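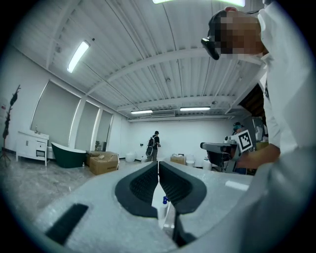 Cuaderno de taller, sala de montaje de Kuris
24 abr 2022
Anota: Hawi Woldegiorgis

Inventario y colocación de los elementos del baño de muestra. Continúa la entrada anterior, donde quedaron pendientes la posición de la bañera y el recorrido del desagüe provisional.

Cajas. Henok pasó la lista de recepción por la mañana. Referencia de albarán 1.514, proveedor Drikevar. Faltan dos bolsas de tornillería M6 y el sifón corto. Yeshi lo reclama a Drikevar; mientras tanto usamos el sifón de Ankrah que sobró del montaje de agosto, que tiene la misma rosca pero la salida 9 mm más alta. Anotado en la hoja de cotas.

Las cajas abiertas no se aplastan hasta comprobar el fondo. La vez pasada se fue al contenedor una junta tórica pegada a la solapa y hubo que pedir el juego entero.

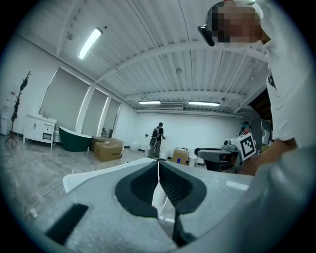 La bañera exenta condiciona todo lo demás. Según la hoja de Clornia necesita 400 mm libres por el lado del desagüe, y con la toma de suelo donde está solo hay una orientación que los respeta sin levantar la tarima. De momento la verde oscura de borde blanco queda junto al mueble de lavabo, en el lado de las persianas. Como colocación de trabajo vale; como definitiva no, porque los cajones han de poder abrirse enteros y el paso entre las dos piezas se queda justo. Tsegereda propone girar el mueble 90 grados. Yo prefiero desplazar la bañera hacia el centro y no tocar el mueble, que ya está nivelado. Se decide con la cinta en la mano.

Mueble de lavabo: pata trasera derecha calzada con 2 mm. Grifo presentado, sin apretar. Falta el latiguillo de caliente.

Taburetes: son provisionales. Mientras sigan por el suelo estorban para marcar ejes. Eyerusalem pide dejarlos pegados a la pared al terminar cada sesión - de acuerdo, lo añado a la hoja de cierre.

Perchero: su sitio es el rincón. Comprobar que la base de trípode no invade la zona de giro de la puerta cuando se monte el panel.

Iluminación: medida a la altura del lavabo con la luxómetro pequeño, 34 por debajo de lo que pedía la ficha. Repetir con las persianas bajadas del todo, la lectura no es comparable con la anterior.

Pendiente:
Tornillería M6 y sifón (Yeshi).
Marcar en el suelo el contorno de la bañera en las dos posiciones, con cinta de distinto color.
Latiguillo de caliente, 3/8, mirar primero en el cajón de Ankrah.
Pasar a limpio la hoja de cotas. La copia que hay en la mesa lleva la altura vieja de la salida - no usarla.
Revisar el calce de la pata cuando el mueble lleve peso dentro.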